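What I learned about beets this spring

2018-06-19

My grandmother kept beets in a box of sand in the cellar, and we ate them the whole winter. I did not like them. They tasted to me like the cellar. So it is a little strange that since April I am reading research papers about beets in the evening, after my daughter is asleep.

It started with my friend Dorota Kubiak, who works in a food laboratory at a small company named Fomard. They measure what remains in vegetables after cooking, drying and fermenting. She told me that beets contain a lot of nitrate, and that our body can change it to nitric oxide, a substance that makes blood vessels wider. I always thought nitrate was only a bad word on the package of ham.

The first step happens in the mouth. Bacteria on the tongue change nitrate to nitrite, and the rest comes later, in the stomach and in the blood. If a person uses a strong antibacterial mouthwash, this step can become much weaker. I read this two times because I did not believe it.

Many studies gave people beet juice and measured their blood pressure. Often it went down a little. "A little" is the important part. Most of the studies I found were small and short, and the people in them were not all similar. Dorota says that she would not change anybody's medicine because of juice, and I agree with her. My mother takes pills for her pressure and I asked her to talk with her doctor before she starts with my beets. She said she was not planning to start.

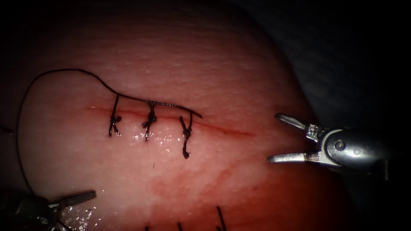
How I cook them now

For a long time I boiled beets in a big pot of water until they were soft, and then I poured the red water in the sink. Nitrate dissolves in water very easily, so a part of it went there too. Now I bake them. I take 600 grams of small beets, wash them, leave the skin on, wrap them in foil and put them in the oven at 200 degrees (Celsius, I am still not used to the other one). After 50 minutes I try with a knife. If the knife goes in without force, they are ready. The skin comes off under cold water with your fingers.

The variety I buy is called Orness. A woman at the market, Marianna Zawadzka, grows it together with another one, Sikora, which is longer and has more earth in the taste. I prefer Orness for salad and Sikora for soup.

Fermented beets

I also make kvass, the sour beet drink. Raw beets in pieces, water with salt, garlic, a few grains of allspice, and then patience. I keep everything under the water with a small plate. It smells of garlic in the whole kitchen, and my daughter complains.

I asked Dorota if there is still nitrate in it after the fermentation. She said it depends on the bacteria, the salt and the time, and that she cannot tell me for my jar. I was hoping for a more simple answer.

One more thing. Beets have a lot of oxalate, so people who had kidney stones should ask somebody who knows before they drink a glass every day. And your urine can become pink. It is harmless, but I was very scared the first time.

Next I want to read about the leaves. Until now I gave them to my neighbor for her rabbits.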